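Tips for the practice room of the Skuvo tidy-up arm

I bought the Skuvo kit from Gudmont in June, for 186 dollars, with the idea that it will pick up toys and small things in our living room in the evening. Before you let the real arm move near your furniture, I advise to spend some evenings in the practice room, the computer program which comes in the same package. I made all my mistakes there and none of them did cost me a plate.

First tip: keep the speed low. The program starts at 100 percent, and for a beginner this is too fast. I work at 39 and I am satisfied with it. Move the gripper with the fingers open and stop before you come near to any edge, then correct the angle, then continue. A gripper that corrects its angle while it travels will push things under the furniture.

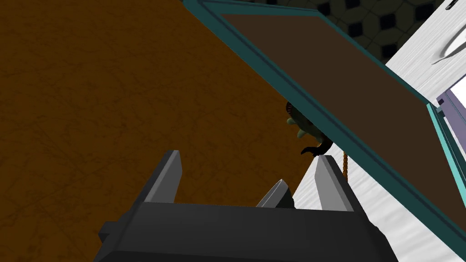 Leonie Vogler wrote to me that she does the contrary. She leaves the speed as it is and makes only very short moves, one touch of the key for each, and in her opinion one learns the distances better like this. I tried it on a Friday and my hand became tired, but perhaps it is a matter of patience.

Second tip: learn to turn before you learn to grip. Everybody wants to grip something in the first five minutes. I did also. But the wrist of the Skuvo turns the opposite way from what I expected, and it is useful to make this mistake with empty fingers. Choose a big plain surface, bring the arm in front of it and turn it slowly to both sides until your hand knows the direction.
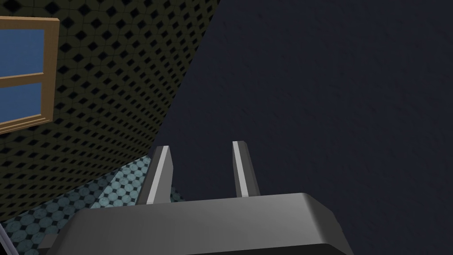

Does the practice room work without internet?
After the first start it works offline, but the saved positions are sent to the real arm only when both are on the same home network.

Third tip concerns the saved positions. Save a "home" position with open fingers and return to it between two tries. When I did not do this, each try began from another place, and I could not understand why the same movement was good one time and bad the next time. The manual mentions it on one line only, in small letters. Also give names to the positions. 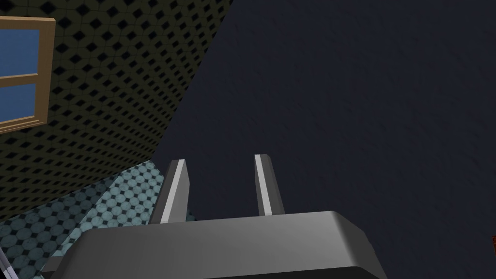

The names you can type in the field under the list, and please make them longer than one letter. I had A, B and C, and after a weekend away I did not remember which was which. Now I write "open, high" or "open, near floor".

For the real gripper, I glued thin rubber pads from Bošković on the inner sides of the fingers. They hold a wooden spoon well and a smooth glass badly. Gudmont sells its own pads, but they came off after 2 weeks.
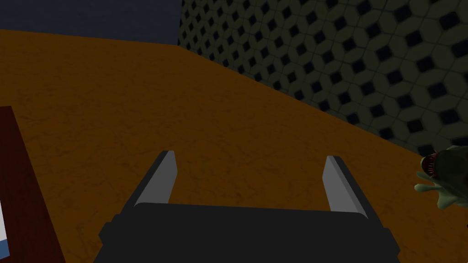 Choosing the first object is more important than I thought. Soft and round is difficult, flat is worse, and something with arms or legs that stick out is tricky in its own way. The green monster with all the teeth is a good exercise for this reason: its hand reaches out to the side, so the fingers can easily catch on the hand when you wanted the body. I come from above with the jaws fully open and aim for the thickest part. The same method I use now for the stuffed animals at home.

The software has weak points. It forgets the brightness setting when you close it, and the help pages are translated in a strange manner. Desta Gudeta asked me if the Farkesska arm would be better for a small kitchen. I have not tried it, so I cannot say. With the Skuvo you should wipe the joint under the wrist with a dry cloth once a week and keep flour away from it.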